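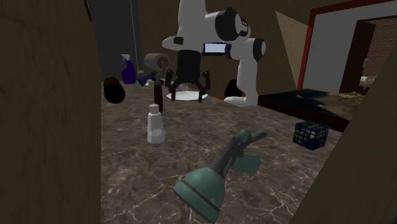

Dark brown and grey marble counter with white veining.

Marble (in the kitchen)

By Deisy Arboleda
Aug 15, 2022
20 shares | 7 comments

Marble is limestone that got cooked. Bury a bed of limestone deep enough, squeeze it and heat it for a very long time, and the little grains of calcite in it regrow into bigger ones that lock together like puzzle pieces. I love that this is the same stuff as the shells and chalk you had in science class! The clean white kind comes from very pure limestone, and everything else, color-wise, is dirt (I say this with affection).

Color and veining

Iron gives you reds, yellows and browns. Carbon tends to give you grey and black, and green often means serpentine. The veins are usually old cracks that filled up with calcite or some other mineral while the stone was still underground, and so they run wherever the rock happened to break. Two slabs cut one after the other from the same block will nearly match, and if you open them up like a book you get the mirrored look that people in the trade call bookmatching.

A warning about names, as I got badly tangled up in this when I was shopping. Stone yards use "marble" for all sorts of things that a geologist would call something else. Some dark "marbles" are limestone that will take a polish, and some green ones are serpentinite. My yard, Warnis, had a slab labeled marble on the front and quartzite on the back, and the man at the desk thought it was probably dolomite. Dolomite is its own mineral, close to calcite but slower to react to acid.

Hardness and acid

Calcite is a 3 on the Mohs scale, which puts it well under quartz at 7 and under a steel knife blade too. So yes, marble scratches. It also etches, and people mix this up with staining all the time. A stain is color soaking into the stone. An etch is a dull spot where lemon juice or vinegar or tomato has eaten a bit of the polished surface, and no sealer on earth will stop it, seeing as the acid is working on the stone itself. I have a perfect ring by my sink from the bottom of a vinegar bottle. It has been there since the first November.

A honed finish (sanded smooth but matte) hides etching much better than a polished one. It can show greasy fingerprints more, though, particularly on dark stone.

Baking

Pastry people like marble because it feels cool. It is at room temperature like everything else in the room — it just pulls heat out of your hands and your dough faster than wood does, and it has enough mass to keep doing it for a while. My neighbor Ans Peeters rolls out puff pastry on an offcut she keeps in the fridge, and her layers are a lot better than mine.

Thickness and weight

Counters in the US are mostly sold as 2 cm or 3 cm slabs. The thinner one often goes on a plywood base with a built-up front edge so that it looks chunkier. A full slab can top 600 pounds depending on its size and thickness, and it travels on edge, upright on an A-frame, because stone is weak when it's bent. Long narrow bits, like the strip in front of a sink cutout, are where cracks love to start. Fabricators sometimes glue a steel or fiberglass rod into a groove underneath.

Care

Use dish soap and water, or a cleaner sold for stone. Skip the vinegar sprays and anything gritty. For sealing, I put a few drops of water on the counter and leave them a while, and if the stone goes dark under them it's time for another coat. For oil stains there is the poultice, a paste of baking soda and water left under plastic wrap overnight. I've had it work on butter after three rounds and fail completely on turmeric.

Related articles
Soapstone
Butcher block
Terrazzo
Grout and how to color it
Travertine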